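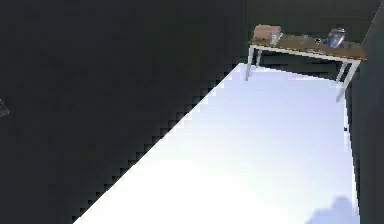
A simulated table-clearing job: a box, a clear cup, two small items and a blue-tinted jar.

Kitchen & Workshop > Tips > Robots at home

Can a robot clear the table yet?

By Cornel Barbu
Updated July

Readers keep asking whether it is worth waiting for a machine that does the chores. The short answer is that some chores are covered, clearing a table is partly covered, and most of the rest still belongs to you.

Floors are the easy part. A robot vacuum will keep a kitchen floor decent if you pick up cords and socks first. I run a Midari, which cost me $459, and it does the downstairs in one charge. It still misses the corner behind the trash can. Mopping models are fine on sealed tile and poor on anything sticky.

Tables are harder. Most home robots are taught in simulation before they go near real dishes, and the practice tables look a lot like the one at the top of this page. A cardboard-type box is the friendly item. It has flat sides and it doesn't mind a squeeze. Clear cups are a different matter. Depth cameras often look straight through glass and plastic, so the arm closes in the wrong spot or knocks the cup over. Small, low things in the middle of a table are a nuisance too. I had trouble telling what those two were myself.

If you do have an arm, or are trying one out, these will save you some breakage:

Leave space between items. A cup pushed up against a box is much harder to grip than a cup standing alone. A hand's width is plenty.

Put a band of masking tape around clear jars and glasses. It gives the camera something to find. Colored glass usually does better than plain.

Keep lids on jars, screwed down tight.

Stand spoons in a mug. Flat metal on a flat surface is a bad pickup, and shiny metal confuses the sensors.

Even out the lighting. A bright floor next to a dark wall is hard on a cheap camera. Turn on a second lamp and close the blinds in late afternoon.

Start with things you don't care about. Thodoris Xenos lent me his Sakutano tabletop arm for a month, and I gave it empty yogurt tubs for the first week. It took 15 minutes to move a tea set I can clear in one trip. The arm sells for $799 without the stand.

In the workshop the picture is a little better. Sorting boxed screws, feeding identical blanks to a drill press, moving parts from one tray to another – all of that works if every piece is the same and starts in the same place. Thodoris had a bin of 100 brackets sorted while he ate lunch. Mixed offcuts stopped it cold. Keep people's hands well out of reach while it runs, and know where the stop button is.

Laundry folding, scrubbing pans and wiping down a greasy stove I would leave off the list for now. I have tried the first with the arm and ended up with a towel on the floor.

For a table with a few cups and a jar on it, a tray with a raised rim is still the best tool I own. Load the heavy things in the middle and the tall ones close to your body.

We use cookies to remember your settings and to see which tips get read. Accept | Manage choices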